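Rullovside Office Network Guide
Section 4: Adding a switch to the rack
By Chae-won Cho
2025-02-14
4 min read
Filed under: Setup Guides > Small Office

Read this section through before you start. You will need a Phillips screwdriver, cage nuts, rack screws, a label maker and the port sheet from Section 3. Allow 30 minutes for the hardware and the same again for labeling.

CAUTION: Do not stand on the base of the rack or use a shelf as a step.

1. Tell everyone on the floor that the network will be down. Saved work is their job, but give them a warning they can use.

2. Pick the rack position. Leave the heaviest equipment low and put the switch where you can reach the ports without bending.

3. Clip the cage nuts into the square holes from the inside of the post. Check that both sides are at the same height.
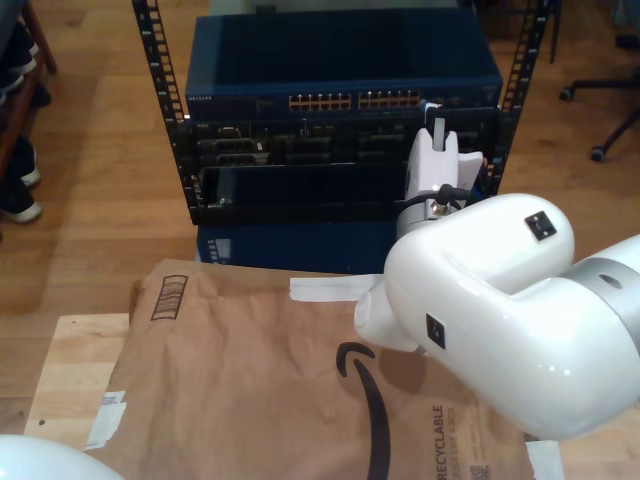
Han-gyeol Kong wrote in after the August edition: the step on cage nuts should say to count holes up from the floor on each post and mark them with tape first. I set mine one hole off on the left and had to take the whole thing down again.

The tape is a good habit and we have added it to the checklist in Section 9.

4. Unpack the switch and lay out the parts. The ears, their short screws and the power cord are normally in a separate bag or inner box. Keep all packaging until the switch has run for a week. Returns to the Grultside office need the original carton and the packing slip.

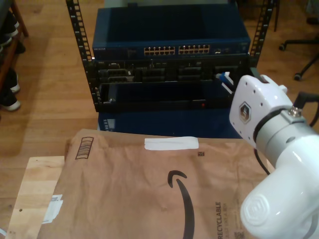 Fig. 4-2. Mailer bag, marked recyclable.

5. Attach the ears with the short screws only. Longer ones can reach the board inside.

6. Lift the switch into place and start all four rack screws by hand before you tighten any of them. Two people make this easier.

7. Connect the power cord. Wait for the start-up lights to settle before plugging in any network cable.

NOTE: Leave the side vents clear. Loose cable piled against a vent is the most common cause of overheating reports.
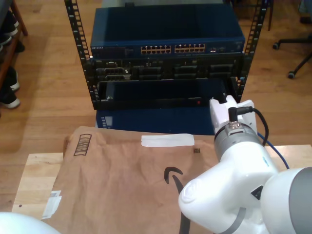
8. Connect the uplink first. Use the port written on your sheet, push the plug in until it clicks, then tug it gently. If it slides out, the clip is broken and the cable should be replaced.

9. Add the desk cables one at a time. After each one, check the link light and tick the line on the sheet.

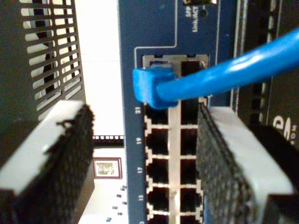 10. Label both ends of every cable with the room and desk number, such as 818-2. Write the label so it can be read from the front of the rack.

CAUTION: Do not run a second cable between the same two switches unless Section 7 has been completed. A loop can stop the whole office network.

11. Log in with the address on the sheet, change the default password and save the settings. Settings that are not saved are lost at the next restart.

If a desk has no link, swap its cable for one you know is good, then try another port. Runs over 100 meters are outside the standard for copper cable and should be reported to Rania Obeidat before any further testing.

Continue to Section 5, Wireless Access Points.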